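Zurncombe Household Tips – the one-bin sort

Got a heap of odds and ends on the side? Get a bin out. One big one. Do it now.

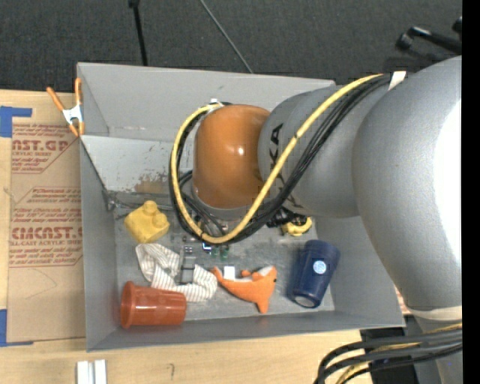
Grey bin on the wooden table, bits and pieces inside, cloth included.

Had a lot of messages about this after September, so quick version.

Put the bin on a table, not the floor. Your back will thank you. Square sides are better than round, things don't all roll into the middle.

Six things at a time, tops. I used to tip the whole drawer in and then stand there looking at it. Spread them over the bottom so you can see each one. Sort those, put them away, next six.

Cloths – take them out first. They land on top of the small stuff and you lose a teaspoon for a week. Shake before folding, over the bin, crumbs stay put.

Hard things next, then anything with a lid. Check the lid is on. (Learnt that one with a botle of fabric softener. Hall carpet. Still smells nice.)

Vimala Nambiar wrote in to say she keeps 2 bins going, one for upstairs and one for down, and carries each up or down before tea. Good if you have stairs. Hazem El Fassi does his at 6 in the morning with the radio on. Rather him than me.

Cleaning the bin: warm water, drop of washing up liquid, wipe, upside down on the drainer. Don't bother with anything stronger. If the corners are grubby use an old toothbrush.

Wooden table underneath? Wipe it before the bin goes down. Grit under a heavy bin scratches, and then you are sanding all afternoon. Tea towel under it if your fussy.

No bin? Deep roasting tin. Washing up bowl. A drawer pulled right out, at a push.

Next time – limescale on taps, and the Otberg shelf question again.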